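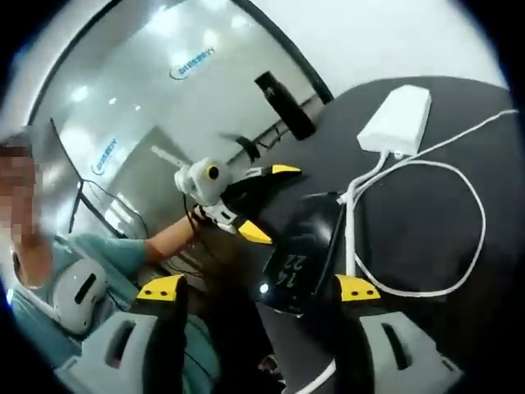
Prendden, November 2024

Kandasamy Opens Repair Counter for Small Electronics

Kandasamy has opened a walk-in repair counter at its Prendden store. Customers can bring in chargers, power banks, headphones and other small items for testing. Most checks are done within 24 hours, and testing is free.

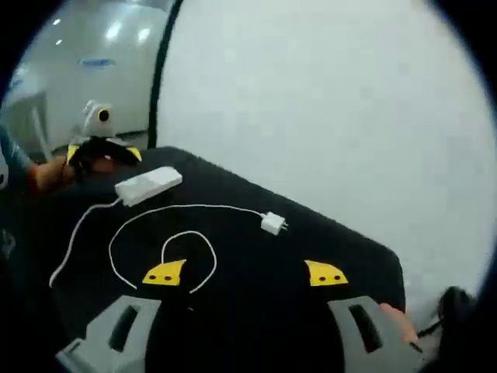
The counter follows a trial in May, when staff took in 479 items. Repairs carry a 60-day warranty. Items that can't be fixed may be left at the store for recycling.

"People hold on to things because they don't know where to take them," said store manager Meenakshi Joseph.

Media contact: Senthil Pillai, Kandasamy press office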